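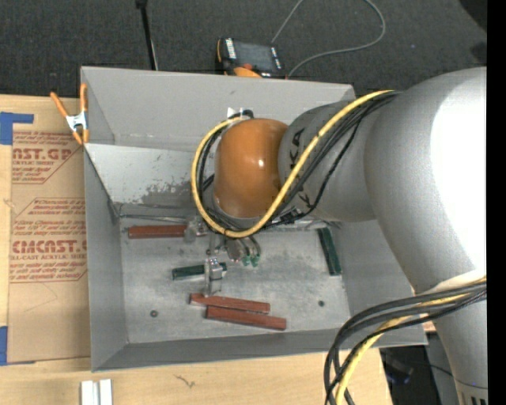

Three red blocks and two green blocks in an open metal bin on a tabletop at the Terkidley Play Library.

Print this story E-mail this story
Search this site Enter keyword Go

Play library sets up block bins for borrowing

TERKIDLEY — Families can start borrowing building blocks by the bin on Saturday, when the Terkidley Play Library reopens its Nair Street room after a month of sorting and shelving.

The library has lent board games, puzzles and dress-up clothes for years, but blocks were kept for use in the building. They were stored in cardboard boxes under the front window, with different makes and sizes mixed together, and parents often asked whether they could take a box home for the weekend.

Khairul Manurung, who runs the library, said the boxes were the reason the answer was always no.

"They were coming apart at the corners," he said. "You'd lift one and the bottom would go. We couldn't send that home with somebody on the bus."

The new bins are open-topped sheet metal with sides that flare outward, so children can reach in from any side. They were paid for with a $200 grant from Drikar Hardware, which also gave the library a discount on shelf brackets. The shelves went up along the back wall in June.

Each loan will be made up at the counter from the bins. Borrowers get a canvas bag and a card listing what went into it, and staff will check the bag against the card when it comes back. A missing block or two will not bring a charge, Manurung said, but the library would like to hear about it so the card can be changed.

Loans run for 2 weeks and can be renewed once by phone. Members pay nothing extra. Anyone who is not a member can join at the desk for $15 a year, and that covers everyone at the same address.

Some of the sets came from the Dolari Nursery School, which closed its afternoon program last year and passed on most of its floor toys. Those blocks had to be washed and dried before they could be sorted. Chipped pieces were set aside and will not be lent out.

Children can still build at the library without borrowing anything. The tables will be left clear of games in the mornings for block play, and there is carpet for anyone who would sooner build on the floor. Manurung asked that parents help put blocks back at the end of a visit — any bin will do, and the staff will sort them later.

The library is looking for long flat pieces, which run out first when several children are building at once. Donations can be dropped off at the side door during opening hours. It cannot take magnetic sets or anything with batteries.

Doors open at 10 a.m. Saturday. Bags will be handed out in the order people arrive, with a limit of one per family until 5 p.m. Any left after that can be taken as a second loan.

Print this story E-mail this story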